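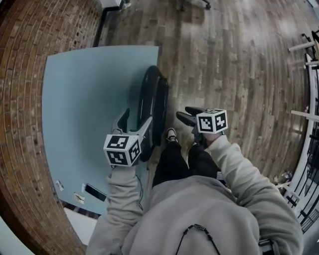 Home Reviews Small Spaces Buying Guides Contact

Heluda folding desk: six months in

I bought the Heluda in August to replace a fixed desk that took up most of one wall in the back room. I paid full price and nobody sent me anything.

It comes flat in one carton, with the legs already attached. You fold them out, push the two locking bars across and tighten 8 bolts with the supplied key. The key is poor and rounded off on the last bolt. A proper one from the hardware shop fixed that.

The top is a decent size for a laptop, a monitor and a notebook. It marks easily. A mug left a ring in the first week and the ring is still there, a bit to the left of where I type. I have since bought a mat. The grey finish has held its colour otherwise, even at the end that gets afternoon sun.

Stability is good front to back and only fair side to side. If you type heavily you will see the monitor move. Backing the desk against a wall helps. The maker rates it to 50 kilos and I have had nowhere near that on it.

Folding it away takes a minute or so once the top is cleared. I did it every night for a month, then only when visitors were staying, and now I mostly leave it up. It weighs 24 kilos, so moving it to another room is a job for two people - the carry handle on the underside is too narrow for my hand.

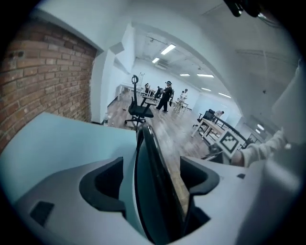 Canan Tekin wrote in after the first version of this review to say her side-to-side wobble went away when she swapped the plastic feet for rubber ones from Prenska, and that she would check the locking bars every few weeks as hers had worked loose. I checked mine and one had.

I also looked at the Vumby, which is lighter and has a better handle, but the top is shallower and my monitor sat too close. The Heluda is the one I would buy again for a room that has to do two jobs. For a desk that never gets folded, buy a fixed one and save the money.

Model number on the carton: 2638.

Related reviews
Vumby compact desk
Gökçe clamp lamp, second look
Prenska rubber feet and floor pads
Monitor arms for thin desktops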